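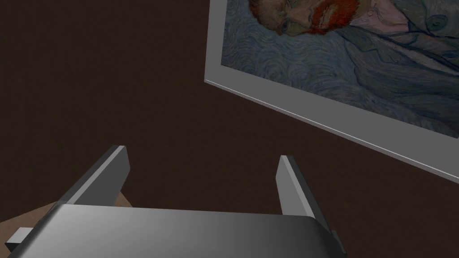 Forums > Home Builds > Arms and Grippers > Finger gap, sim vs. bench

Posted by Yufang Wei, January, 9:40 pm

OK so the garage arm is getting its new gripper and I'm stuck on how wide the fingers should open. I've been running everything in sim first, wrist camera view, control loop at 50 Hz, before I cut any metal for the real ones. The old fingers on my Avstead kit were way too short and I don't want to make that mistake twice!

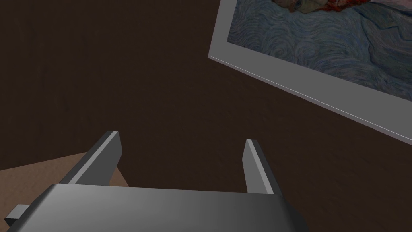
My worry is the wrist camera more than the fingers. I want it mounted behind the palm, looking forward between them, and I can't decide if I'm giving up too much view. With the jaw open like that there's a nice clear patch of brown between the fingers, but the housing eats up the whole bottom and the painting only gets a corner up top. Would you tilt the camera up or move it back?

kontogiannis_k replied:
Move it back. I tilted mine and lost sight of the fingertips right when I needed them. Also, what do your grasps look like? Open and empty doesn't tell me much.

Yufang Wei replied:
Fair! Two from the grasping runs, different objects.

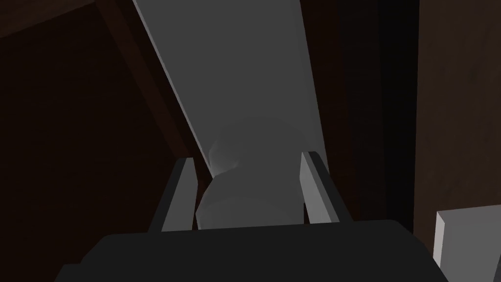 Wrist view, rounded gray object between the fingers.

I've done 1,480 of these so far out of a planned 3,000, and the soft stuff is where my numbers fall apart. Hard shapes I can live with. Anything floppy and the contact model goes weird on me, so I keep nudging the friction up and then I don't trust the result.
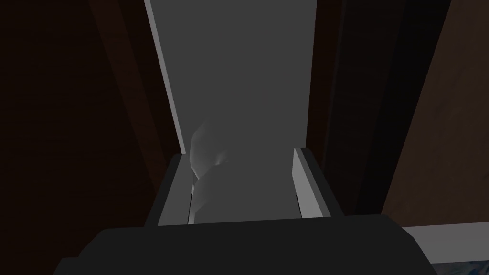
And that's before I've even added pads. I was going to glue on some rubber from the Trultley scrap bin at the shop and call it done.

plokwood replied:
Gonna disagree with kontogiannis_k here. Moving the camera back means a longer bracket, and on a home-built arm a longer bracket wobbles. Tilt it a little and live with it. And stop fiddling with friction to fix cloth, just build the thing and test on a real dish towel.

kontogiannis_k replied:
A wobbly bracket is a bracket problem - use thicker stock. Agree on the towel though.

Yufang Wei replied:
Thicker stock I have. I'll print the mount with slots so I can try it both ways, then do towels this weekend. Does anybody have a favorite glue for rubber on aluminum?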